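Pre-match ground check, Herkden FC, Friday evening kick-off
Checked by Mio Uchida, signed off by Tsz-kin Tsai. Gates open 6.15 pm.

## Pitch and surrounds

- [x] Goalposts anchored, nets pegged. Two clips missing on the car park end, replaced from the spares box.
- [x] Corner flags upright and capped.
- [x] Pitch walked for stones, glass and holes. One divot near the penalty spot filled and trodden down.
- [ ] Perimeter rail. Loose bracket behind the away dugout, taped for tonight. Needs a proper bolt before the Ueda cup tie.

## Stand and terrace

- [x] Capacity sign reads 145 and matches the certificate.
- [x] Steps swept, handrails firm.
- [x] Row C seats. Seat 12 is cracked along the back. Taken out of use and marked on the plan.
- [x] Exit gates open outwards and are unlocked. The left one sticks -- lift it slightly as you push.

## Floodlights

- [x] All lamps lit after 10 minutes.
- [ ] Emergency lighting. The lamp over the turnstile went out early on test. Reported to Tesell, who quoted June for the repair. Steward with a torch at that gate until then.

## Clubhouse

Fire doors clear on both sides. Extinguishers in date, the kitchen one rehung on its hook. Tea urn lead moved away from the sink. Tablecloths must not hang across the walkway to the side exit.
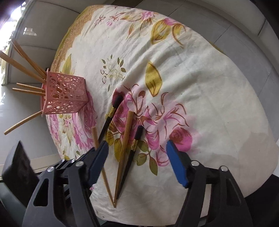

## First aid and stewarding

- [x] Defibrillator shows green. Pads in date.
- [x] Stretcher in the physio room, straps complete.
- [x] Hotik radios charged, spare battery with the gate steward.
- [ ] Steward briefing 15 minutes before gates open. One steward still to confirm.

Match can go ahead. Rail bracket and turnstile lamp carried over to the next sheet -- TT to chase both.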